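Home | Course units | Reading list | Lab hours | Contact

This site uses cookies to remember your unit and section. Accept / Manage settings

Unit 4: Reading a vendor's claims – automated suturing

Notes by Ruben Baert. Bring a copy to the February session.

Last unit we covered how a robot arm is specified: reach, payload, repeatability. All of those can be measured by somebody who doesn't work for the seller. This unit is about a claim that is a lot harder to pin down. The Yeom package from Nurna is sold as "autonomous assistance for wound closure," and I would like you to leave class unable to read those words without asking what they cover.

What is on offer

Yeom is software plus a training kit. It runs on top of a two-instrument surgical setup that the buyer already has. The base license is quoted to teaching sites at 1390 dollars per seat. The kit with practice pads, thread and the logging module is 1711 dollars. Neither price includes the robot, and the brochure leaves that to a footnote on the back page. Support is by email.

What the brochure says

Three statements matter for us.

1. The system "completes interrupted stitches on standard practice tissue."
2. It "handles thread without operator correction."
3. It was "validated across 14 procedures."

Take the third one first. What is a procedure? A whole wound? One stitch? One knot? I wrote to Nurna and was told the term is used "in the general sense." If a procedure is one stitch, 14 of them is an afternoon's work and tells you very little about the failure rate.

The second claim worries me more. Thread is limp, it catches on metal, and it goes where it likes once there is slack in it. A rigid peg has a position and an angle. A length of suture has a shape, and the shape changes every time either instrument moves. Tying a knot with instruments means wrapping the thread around one of them, taking hold of the tail and pulling it through without losing the wrap. A system can be very good at driving a needle and hopeless at this part. Look at where the slack goes.
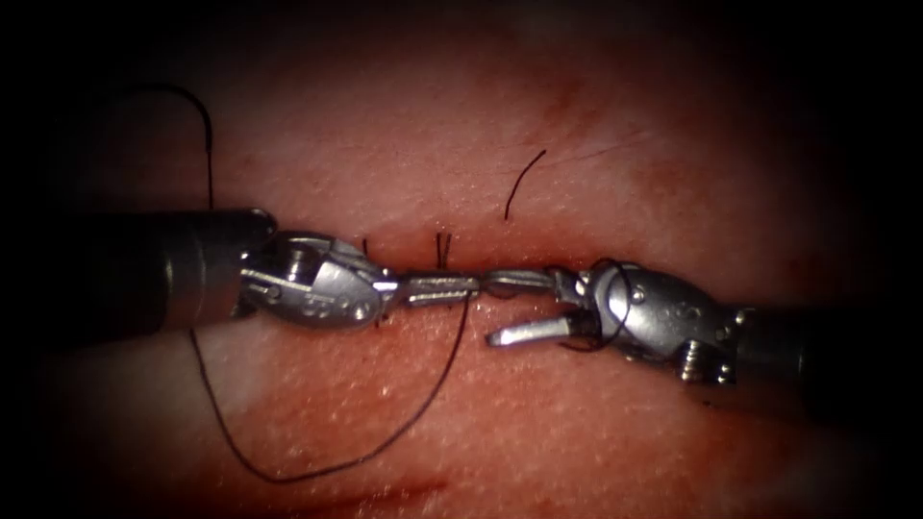
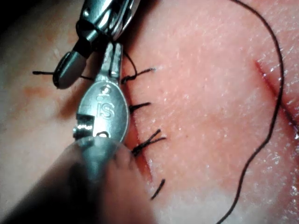 Thread wrapped around the right instrument (first picture); a row of four knotted stitches on the practice pad (second picture).

What can we fairly take from pictures like these? A knot on a pad is evidence that somebody or something tied a knot. It doesn't tell you who was in control, how many tries it took, or whether the knot would hold under load. Look at the tails in the second picture: they don't all point the same way, and the lowest stitch shows a single short one. I don't hold that against anyone. I do want to know whether the logging module would record any of it, and the manual is vague on the point.

A word about practice pads. They stay put. They don't breathe, they don't bleed the way a patient does, and every new one is much like the last. Results on pads are results on pads.

The Trurcombe comparison

Yoon-hee Ma ran the older Andov package at Trurcombe before she joined our department, and her notes are in the reading folder. Her main complaint was that Andov counted a stitch as complete when the last motion finished, with no check on the knot itself. A dropped wrap still scored as a success. I have asked Nurna whether Yeom scores differently and have had no clear reply. Until I do, I would treat "completes" as meaning "reaches the end of the script."

Would I buy it? For a teaching lab that already owns the instruments, the base license might be worth a one-year trial. I'd leave the kit alone – plain pads and thread can be bought separately, and the logging module is the part I trust least.

Before next class

Rewrite the three brochure statements so that each could be shown to be false by a test. Say what you would count, who would do the counting, and what ends a trial. One page is plenty. Read Ma's notes through the section on scoring, and skip her appendix on camera setup, which we will get to in the next unit.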